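The founder of Sillell charges $200 for an afternoon of looking at your desk and telling you what to take off it. I went to the Mirkbridge office wanting to know what anyone gets for the money.

"You get a desk you can use," she said. I pointed out that a trash bag does that too. She didn't laugh.

Her method, sold as the Porent plan, says each thing has to earn its spot by being used that day. I asked who checks. "You do," she said, and I wrote that down next to the price.

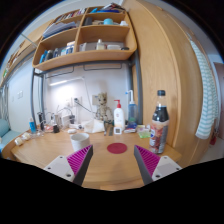 A desk with plenty still to argue over: cola, lotion, a coaster and Groot at the wall.

We started with the Groot figure. I expected it to be the first to go, but she wanted it kept. "People work better with one silly thing near them." Is there any proof of that? "I've seen it." The lotion could stay too, she said, but the packets should live in a drawer, and the crumpled white thing beside Groot was "just trash." I could have told her that for free.

The cables bothered her most. "Cables are where people give up," she said. Her fix is a $58 box. She sells the box.

She says 40 clients have signed up since April. I asked how many desks were still clear a month later, and she told me she doesn't go back to look. "That's their job." I'd want to know before I paid.

Comments (3)

deskrat673: Did mine in ten minutes with a shoebox. Where's my $200?

Economou: I paid for this and liked it. Cables are back though.

pat_o: Groot stays. Agree with her there.

Last updated: April
Contact us | Copyright Mirkbridge Economou Press | Back to top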